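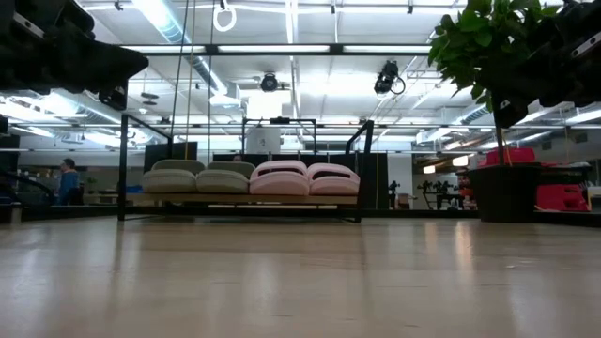

Log, Tuesday, 21:40. Left gripper closes on command. Right gripper closes 84 milliseconds later.

Salamatu Kpodo wrote that down and ran the sequence again. The build was called Zornlow, after a name on the lid of the parts drawer, and it had two arms, one shared controller and one task: lift a pad from the row, hold it, put it back. Green first, then pink.

Trial 35 had ended with the second green pad on the floor. She had lowered the grip force by a third and slowed the descent to 60 millimeters per second. The shop was supposed to close at ten.

"Is it the cable?" Dalen asked from the next bench.

"It's the firmware."

"Last week you said cable."

"Last week it was the cable."

She opened the timing file. Line 530 held a delay she had added in August to stop the arms from colliding, back when they were mounted closer together. The arms had moved. The delay had stayed. She deleted the line, saved, and cut power for a full minute — the controller kept old values if you rushed it.

Trial 36. Both grippers closed. The log printed one time stamp, then the same one again.

Dalen put his coat on and asked if she was coming.

"After pink," she said, and typed 37.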